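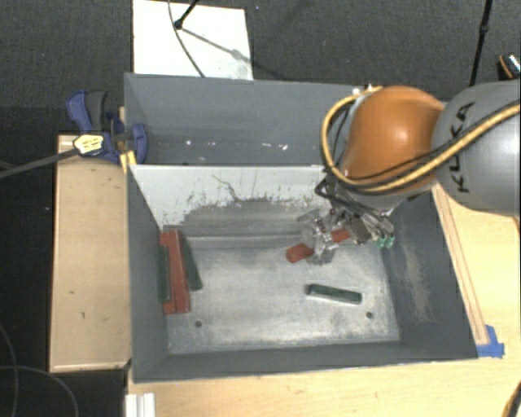 Is it really worth that kind of money for a box with a wall in it, a reader asked under my last storage review, adding that a cardboard carton and a second cardboard carton would do the same job for nothing. I have thought about this comment more than is healthy. I've also owned the Brodden divided bin since June, so I may as well answer it.

First, the money. The Brodden is sold through Zistside for roughly $400, and I bought mine with my own funds, sober, in the middle of the afternoon. It had 2,258 ratings when I ordered, most of them five stars, many of them consisting of the word "sturdy." I would like to add my voice to that chorus. It is sturdy. If the building comes down, look for me under the bin.

What you get is a big gray metal rectangle, open at the top, with an upright panel running the long way. The panel doesn't go down the middle. It leaves you one generous compartment in front and one skinny one in back, and your feelings about this product will depend largely on your feelings about the skinny one. More on that shortly, with some bitterness.

I use the bin for blocks. Long rectangular ones, red and dark green, the sort of thing that in a lesser container ends up as a heap with a few corners sticking out to catch your knuckles. The front compartment is where the Brodden earns a good chunk of its price. It's wide enough that a block can lie flat at any angle it pleases, and you can see every one of them without digging. I had been using a deep tub from Hinds before this, and finding a green block in it was like looking for a particular noodle. Here the green ones show up fine against the gray, and the red ones you could find from the next room.

There is a drawback to all that room. Blocks given space will use it. I like mine lined up against the left wall, red together and green on the outside, and they will stay that way if nobody bumps the bin. Somebody always bumps the bin. One green block goes crooked, and then you have a choice between fixing it and being the kind of person who can leave it. The floor is smooth and flat and does nothing to help. Hinds puts ribs in the bottom of theirs, and while I complained about those ribs at length two reviews ago (dust, crumbs, a paper clip that I believe is still in there), I'll concede that things stayed where you set them.

About that floor. It wears. I don't mean it dents, because I have dropped plenty in there and I can't blame a single ding on it, but the surface shows its history. Anyone who wants their storage to look like it does in the catalog should line the bottom with something. I bought the Mondorura felt liner for this, cut it to size, and took it out again after a week. It did hush the noise, and it also bunched up under the blocks like a bad rug and shed gray fuzz on the red ones. The floor can look used. So do I.

Now the noise, which the ratings don't prepare you for. A block set down gently on this metal makes a polite tap. A block let go from even a little height makes the sound of a filing cabinet being told bad news. If you tidy early in the morning, or live with someone who doesn't, practice lowering things.

And so to the rear compartment. It's narrow, it's the full length of the bin, and I haven't found the thing that belongs in it. The blocks will go in if you stand them in line, but then getting a middle one back out means pinching it from above with not much clearance on either side. Rulers work, if you have a lot of rulers. Zistside's product page calls it "flexible overflow space," and I've found it to be neither of the first two words. I asked Brodden whether the panel could be moved over and was told it could be moved in the factory. They were very nice about it. The wider version has a panel dead center, apparently, and costs $487, so for the difference I am learning to appreciate the slot.

What the panel does do is keep the front compartment to a sensible depth. Everything in it is within reach from above, and nothing wanders off to a back corner to be forgotten. I took that for granted until I went back to the Hinds tub for a few days, to be fair to it, and lost a block under the other blocks. So the wall matters even when there's nothing much to say for what's behind it.

Cleaning is easy: wipe it, dry it, done. The corners in front are open enough for a cloth. For the slot in back I use a cloth wrapped around one of those rulers.

Moving it is another matter. Empty, I can shift it along a surface by myself, with commentary. Loaded, I take the blocks out first. There are no handles, and the page doesn't claim there are, so I can't be cross about it, though I've tried. Pick its spot before you fill it.

As for the two cardboard cartons, I tried that as well, some years ago. One side gave out and the other carton became a place for mail. They did have the advantage of being silent, and I could put the wall wherever I wanted it. If your blocks are few and your temper is good, save the $400.

I'm giving the Brodden 3 stars out of five, and it was closer to four before I bought the liner, which I realize isn't the bin's fault. If anyone has found a use for the back compartment, the comments are open. Please don't say rulers.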